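Household Automation, Unit 6: Laundry as a Test Case
Course handout, Sanaa Filali, Grinville
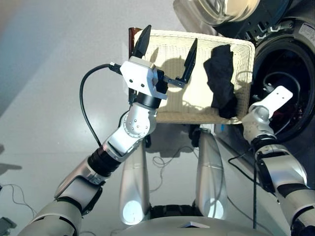 1. Why laundry

Laundry is used in this unit as the reference chore because the appliance is standard, the goal is easy to state, and the objects have no fixed shape. A cup has one pose to estimate. A crumpled garment has none worth the name. In the setup above, a black cloth lies bunched on a wicker tray in front of a front-loading washer. Dark cloth is a hard input for most depth sensors, and wrinkles in it give a color camera little contrast.

2. Breaking down the task

Loading one garment is treated as five subtasks:

a. Locate the garment and choose a grasp point.
b. Close the fingers on fabric without catching the container.
c. Lift until the garment clears the rim.
d. Carry it through the drum opening.
e. Release, withdraw, and check that no fabric hangs over the gasket.

Subtask b deserves attention. A parallel gripper with narrow tips can pinch a fold well, but woven wicker has texture and gaps that a fingertip may catch. Subtask e is the one students most often leave out of their failure analysis. A sleeve left over the gasket counts as a failed load even if the door closes.

3. Two arms

The two arms need not carry the same tool. In the setup above, one has a two-fingered gripper and the other a flat white plate. A plate cannot pinch, but it can push, brace or block. For each subtask, state which contacts a plate could supply and which need fingers.

4. Results from the April exercise

The class ran 184 single-garment trials on the Cukero bench. Of these, 47 ended in failure, and 21 of the failures occurred at release. Amedeo Santoro's log sheets give the failure code for each. Report failures per subtask before giving any overall rate.

5. Can machines do this yet?

For one garment, a known washer and an open door, often. For a mixed hamper in an unfamiliar home, no claim is supported by our data. Sorting, detergent, pocket checks and door latching were all outside the trials.

Reading for next session: Russo notes, sections 2 and 3. Bring a one-page failure tree for subtask d.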